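Skastside Hospitality Program
Beverage Storage and Service, Unit 7
Course Handout: Shelving and Facing Canned Drinks

Purpose of this unit

This unit covers the handling of canned soft drinks between the delivery door and the point of service. Students will be expected to receive a mixed order, move it to storage, and set out a small display that another person can read and restock without instruction. The unit follows the one on dry goods and uses the same stock sheet.

Reading for this unit: Nekwood Storeroom Manual, the chapter on packaged beverages. Students who took the August intensive have already covered the first half of that chapter and may begin with the section on rotation.

1. Receiving

Check the delivery against the order before any case is opened. Count cases first, then varieties. A case that is wet at the base, bulging, or sticky along a seam is set aside and recorded on the stock sheet with the word HOLD. Do not place a held case on top of sound stock.

Single cans with a light dent in the side wall may be used. Cans dented at the rim, at the seam, or around the tab are withdrawn. A can with a raised or domed end is withdrawn without exception and is not to be opened.

The training storeroom at Tandmont is planned for 650 cans in normal weeks and 800 before an event. Above that number the lower shelves become difficult to reach and rotation begins to fail.

2. Moving stock to the display

Carry cans in their tray or in a shallow container. Loose cans carried against the body are dropped more often than any other item in this course. Set the container down on a clear, level surface near the display and transfer the cans one at a time, holding each can around the body. The top of the can is the drinking surface, and fingers should stay off it.

Work on one section of the display at a time. Any can that has been taken out but not yet placed stands at the back of the work surface, away from the front edge.

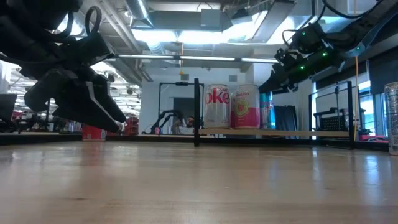
A raised display board should be wiped and dried before the first can is placed on it. Cans slide easily on a damp board, and water left under a can will mark untreated wood. Check also that the board is level. A can that drifts or turns after it is released indicates a board that needs adjustment, and the fault should be reported before the display is filled.

3. Facing

Facing means turning each can so that the main brand name is toward the customer. It is done last, after all cans are in position. Start at the left end of the front row and finish at the right. Cans in the back row are faced as well, even where the front row will cover most of the label, so that they are ready when moved forward.

Colors require some attention. Several common drinks are sold in silver cans, and the regular and diet versions of one brand may differ only in the color of the lettering. Students must read the label. Sorting by color alone is the most frequent cause of errors in the practical test.

4. Mixed displays

A mixed display holds one or two cans of each variety and is used where space is limited or where guests choose for themselves. It is harder to maintain than a display with a full row of each drink, as every can removed leaves a gap in the selection.

For a mixed display in two rows, place the taller or less popular varieties at the back. Keep the regular and diet versions of the same drink apart by at least one can of another kind. Where the front row is shorter than the back row, leave the open position at one end; an opening in the middle allows cans to tip when a neighbor is lifted out.

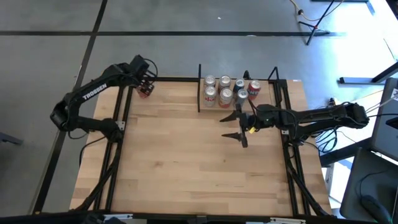
The container used for a mixed display should have an edge high enough to stop a can from sliding forward and low enough to leave the label readable. Containers with a loose or cracked edge are not to be used for service. Wooden bases are wiped with a well-wrung cloth and never soaked.

5. Rotation

New stock goes to the back and older stock comes forward. The date is printed on the base of most cans, so each can must be tilted and read before it is placed. Cans within 21 days of the printed date are moved to the front row and noted on the sheet. Cans past the date are removed the same day.

Practical exercise

Working in pairs, students will:

Receive one mixed tray and complete the stock sheet.
Set a two-row mixed display, with dates checked and all cans faced.
Exchange places with another pair and restock that pair's display from the sheet alone.

Record sheets are to be filed in the Xenos course folder by Thursday, October 31, 2024. Sheets without a completed date column will be returned for correction and may be submitted again at the next class meeting.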